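Home Blog Archive Garage Notes About Contact

Winter tire pressure, and the light that comes on every cold morning

January 27, 2026

The tire pressure light came on again this morning. It has come on four times this month, always before eight, and it usually goes off by the time I reach the highway. I used to ignore it. This winter I decided to keep a log and find out how much air I was losing and how much of it was only the cold.

The car is a plain front-wheel-drive sedan with a set of Grorkisari winter tires on steel wheels. They went on in October. The sticker inside the driver's door says 33 psi front and rear, and that is what I set them to on a mild afternoon in the driveway. I wrote the numbers on a piece of tape on the garage wall.

The usual rule is one psi for every ten degrees Fahrenheit. My log agrees with it pretty well. I set the tires at 58 degrees, and the first time the light came on it was 8 degrees outside. All four tires were down five or six pounds. None of them had a leak. I had set them on a warm day and then winter came.

So the first fix is simple. Check the pressure in the morning, before driving, at the temperature you expect to be driving in. If you fill them in a heated garage, they will read low as soon as the car has sat outside overnight. I add 2 psi over the sticker when I fill indoors, and that has worked for me. I don't go higher than that. Overfilled tires wear in the middle and the car feels nervous on packed snow.

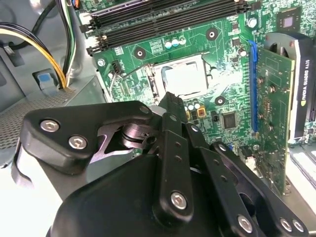 Gauges do not agree with each other

I own three gauges and they give three answers. The old pencil gauge reads low by a pound and a half. The dial gauge sticks until you tap it. The Plundix digital one matches the shop's gauge, so that is the one I use now — the other two went in a drawer. If you only have one gauge, it matters less that it is perfect and more that you use the same one every time.

The air pump at the gas station on Wasilewska is free, but its built-in gauge is off by three pounds on a good day. I use it for the air and check with my own. Bring gloves. The hose is stiff in the cold and the chuck leaks unless you hold it dead straight.

Valve caps are worth mentioning too. I lost one in November and by Christmas there was ice packed into the valve. The core stuck open a little when I checked that tire, and I lost four pounds before I got it to seat. A new cap costs next to nothing. Get plastic ones. The metal kind can seize onto the stem after a season of road salt, and then you have a different problem. 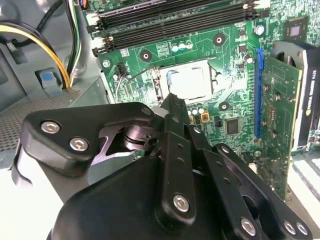 Issue 40

What it does to mileage

Soft tires roll harder, and you pay for it. I can't give you a clean number, because winter gas, longer warm-ups and slush all pull the mileage down at the same time. What I have is two stretches of the same commute. The first was 300 miles with the tires five pounds low. The second was the same distance after I filled them, with weather that was close enough. I got 29.1 miles per gallon on the first and 29.8 on the second. Some of that could be the wind. I'd still rather have it than not.

The log has covered 978 miles so far. In that time three tires have needed air once, and the right rear has needed it twice. That one may have a slow leak at the rim. These steel wheels have some rust where the bead sits, and I'm told that is a common spot for it. I sprayed it with soapy water and saw no bubbles, but it was cold enough that the soap was starting to freeze, so I don't count that as an answer. I'll take it to Ovby when I have the oil changed and ask them to dunk it.

If your light stays on after you've filled everything, drive for a while before you worry. Mine needs fifteen minutes or so at normal speed to notice. Some cars have a reset button or a menu item, and the manual will tell you which. A light that blinks for a minute and then stays on usually means a sensor problem, and filling the tires won't help.

Next check is Saturday morning, before the car moves. I still have to find the cap for the left front.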